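Footwear Construction, Unit 4: Sole Attachment
Instructor: Ilham Raju

4.1 Cemented construction

The upper is pulled over the last and glued to the insole. The bottom is roughed, coated with adhesive, left to dry until tacky, and pressed to the outsole. The Groditz sheet gives a press time for each sole material. Rubber and leather differ, so check before setting the timer.

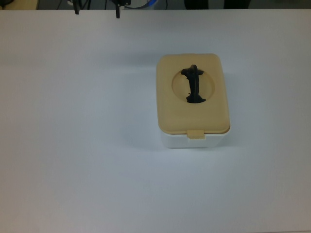
4.2 Welted construction

A strip of leather (the welt) is sewn to the upper and the insole rib. The outsole is then stitched to the welt. Resoling cuts only the second seam, and the upper stays on its insole.

4.3 Flex test

Samples are bent 1,000 times and checked at the toe crease. Record any gap between sole and upper. The Pirkness sample set has 82 pairs; use your assigned pair only.

Reading for February: Ferraro, section on welts.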